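Towels, a year in

Last June I moved out of the house on Cronin Street and into apartment 1102, which has one hall closet and no laundry room. The house had a linen cupboard as deep as my arm is long, and for years I used it the way people use an attic. When I emptied it I found beach towels from a vacation I barely remember, a bath mat still in its wrapper, and a fitted sheet for a bed size I have never owned.

I wrote a little about the move at the time. A few people asked how I got everything into one closet, and the short answer is that I didn't, not at first. It took most of a year. Most of what I learned was about towels, so this post is mostly about towels.

What I got rid of

The animal shelter in Skerkis took the worst ones. They want old towels all year and they don't mind stains or frayed edges. They don't want pillows or anything with filling, so call before you load the car. I drove over with a full trunk and had to bring the pillows home again.

Anything thin but clean I cut up for rags. I cut along the woven band near the end, where the fabric frays less, and ran a zigzag stitch along the raw edges of the first batch. I didn't bother with the second batch. They shed lint for a couple of washes and then settled down.

The hard part was the nice ones I never used. I had a set from Tratetti, a wedding present, heavy and white, that took two cycles to dry and left fuzz on everyone who touched it. I had been saving it for guests. Guests got the old ones anyway, out of habit. I gave the set to my neighbor down the hall, who has her own dryer and seems happy with it.

Washing in a shared basement

The machines in my building are front loaders and they run small. At the house I put in a week's worth at once. If I try that in the basement the load comes out heavy and still smelling faintly of soap. I do half loads of towels now, with nothing else in the drum, and use half of what the detergent bottle suggests.

The water here is hard. After a couple of months everything felt like a doormat. I tried a water softening powder called Grallar that another tenant left on the shelf with a note saying to help ourselves. It worked well enough that I bought my own box. I also gave up fabric softener, which my mother will not forgive. It coats the loops and the towel stops soaking anything up. A cup of white vinegar in the rinse does most of the same job, and the smell goes away as they dry.

I still use the dryer in winter. My last power bill at the old house was $107, and a good part of that was the dryer running most evenings. In the apartment I pay by the load, and paying by the load makes you think about it. From spring on I hang them on a rack by the balcony door. Give each one a hard snap before hanging it, and another when you take it down. The loops stand up again and it feels less like cardboard.

We had a week of heat last summer when the balcony thermometer read 103, and a bath towel was dry before I finished my coffee. I left one out by mistake until the evening and it came in stiff as a board. Bring them in a bit early if it is that hot out.

Folding

I fold in thirds the long way, then in half, then in half again. The shelf in my closet is narrow and this is the only fold that leaves room for the door to close. If your shelf is deep, fold in half first and then in thirds. Put the folded edge facing out so you can pull one without bringing down the stack.

A large table makes this much easier than a bed does. The bed is soft and the corners wander. On a flat surface you can drop the towel in a heap, find a corner, pull it out to the side and smooth the rest after it. Felt is good under terry cloth because the towel doesn't slide around while you square it up. Cardboard is worth keeping nearby too. A strip cut to the width of the shelf gives you something to fold against until your hands know the size.
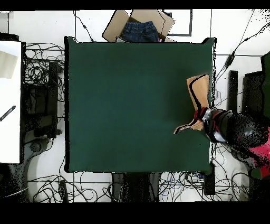
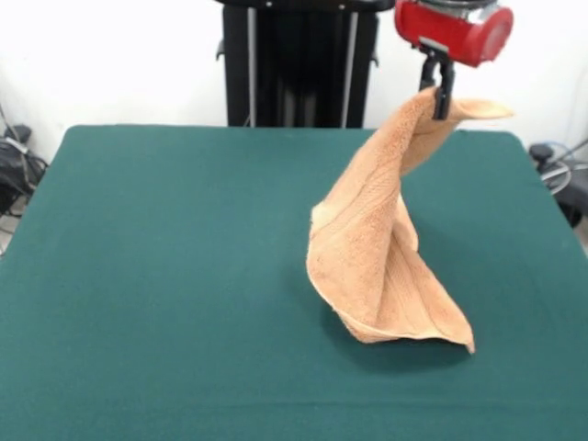
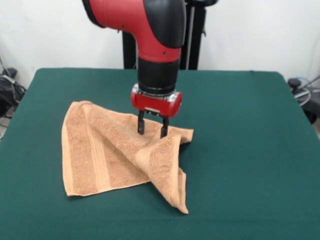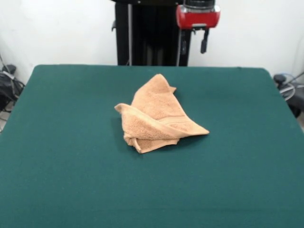 What I kept

I own 6 bath towels now. Two for me, two for whoever is staying, two in the wash or on the rack. I keep hand towels in the bathroom drawer and kitchen towels in the kitchen, which sounds obvious, but at the house they all lived together upstairs and I walked up for one every time I spilled something.

Color matters more than I expected. White shows everything and needs bleach, and bleach wears them out. Very dark ones bleed for the first several washes and leave lint on pale skin. I have ended up with mid-tone ones, a sandy color and a gray. They don't match the bathroom tile. I have stopped noticing.

My friend Reda Abou Zeid came to stay in the spring and asked where I kept the rest of the towels. I said that was all of them. Reda grew up in a house with one linen closet per floor and looked at my shelf for a while, then asked what I would do if the sink flooded. I pointed at the rag bag.

The sink did leak, a few weeks later. The rags handled most of it. I used one of the gray bath towels for the last of the water under the cabinet and washed it the same night.

Things I would still like to fix

The rack tips over if you load one side first. I have clipped a bottle of water to the bottom rail for now and should find something better.

The closet gets musty when it rains. I have been leaving the door open during the day and pulling the stack away from the back wall, and it helps a little. If anyone has had luck with cedar blocks in a closet with no vent, let me know in the comments. I bought a bag of them once for the house and never opened it, and I think it went to the shelter with the bath mat.

Sheets are next. I have too many of those as well, and the fitted one for the mystery bed is still in the bottom of a box.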